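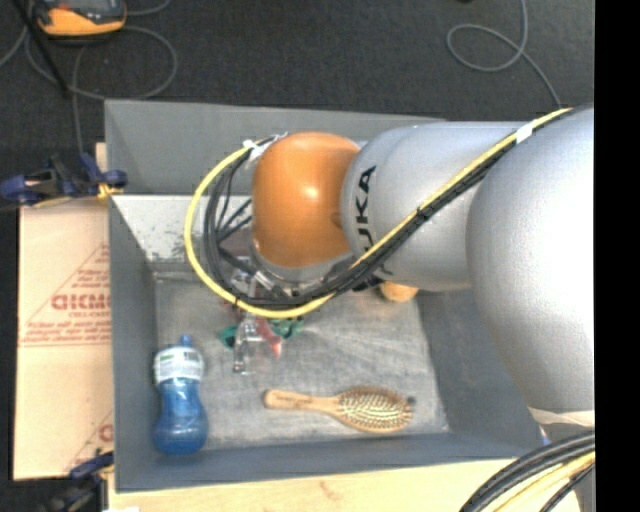
Remote Arm Operators (part-time, paid) — Cavidholm

Cavidholm is hiring operators to show a robot arm how to pick up everyday items. You will sit at a desk and move the arm with a hand controller. The arm copies your movements, and the system records what it did so a program can later be trained on the recordings. No robotics background is needed. We are looking for steady hands and people who don't mind doing the same kind of task many times in a row.

The work is part of the Mrema project, which is about picking from mixed bins. Most programs do well with rows of identical boxes. Mrema deals with household goods that land in a bin in no particular order: a nozzled bottle next to a hairbrush, something soft and crumpled against something hard. The gripper has to come in at a different angle each time, and a person usually sees the right angle long before a program does.

What you will do

You will work one bin at a time. A floor lead sets out the items and reads you the task, for example "take the hairbrush by the handle and lift it clear of the walls." You bring the arm over the bin, lower the gripper, close it on the item, lift, and move to the drop point. Then you press the pedal to end the recording and mark it good or bad. Bad recordings are kept too, so there is no penalty for marking one honestly.

A normal shift has up to 80 recordings. Beginners do fewer and we expect that. Please don't rush to reach the number. A slow, clean grasp is worth more to us than a quick one that clips the bin wall or drags the cables on the arm.

For part of the training period you will also guide an arm by hand. This means standing next to a smaller arm with its motors in free mode, holding the wrist and walking it through the motion. Hand guiding is good for short moves close to the item. The big arm is only ever run from the desk, and you stay outside the marked area while it is powered.

Things that take practice

Judging depth is the hardest part for most people. You will be working from camera views, and the arm itself often covers the item you want. Clear and shiny items are harder than matte ones. Soft items slide out if you close too high on them. You will also learn to watch the cable loop near the wrist when you turn it, and to back the turn out if the loop gets tight.

Who should apply

You should be 18 or older and able to tell colors apart well enough to follow spoken instructions. You need to sit for most of the shift, with a break every hour, and stand for the hand-guiding sessions. You should be comfortable in spoken English. Left-handed applicants are welcome — the controllers can be set up for either hand. People who sew, play an instrument, drive a forklift or play video games have done well at this, but none of that is required.

If you have a pacemaker or another implanted device, tell us before you visit so we can go over the equipment with you.

Pay and hours

Training lasts 2 weeks and is paid at the full rate. After that, shifts are four hours, either 8 a.m. to noon or 1 p.m. to 5 p.m. You can ask for mornings or afternoons, and we try to keep you on the same one. The contract covers 77 shifts in total, starting in May, and may be extended if the project moves to a second set of items. The hourly rate is sent with the invitation to visit. Parking is free behind the building. The Kollport bus stops at the gate.

How to apply

Send a short note to Obadia Kashindye, operations lead, at the Cavidholm front office, Room 288. Tell us which hours you can work and anything you have done with your hands that took patience. A resume is fine but a paragraph will do. Please do not send video.

If we think it could be a fit, we will ask you in for a one-hour tryout. You will get a walk-through of the safety rules, ten minutes of free practice and then a few set tasks. The tryout is paid whether or not you are hired. We look at how you handle a missed grasp more than at how many you get right, so expect to miss some.

Recordings cover the arm, the bin and the controller signals. Your face and voice are not recorded, and your name is replaced by an operator number before anything leaves the building.

Related openings

Floor Lead, Bin Picking (Mrema)
Recording Reviewer, part-time
Technician, Grippers and Cabling
Fevico: Evening Operators, Folding Tasks
Kollport Workshop: Parts Assistant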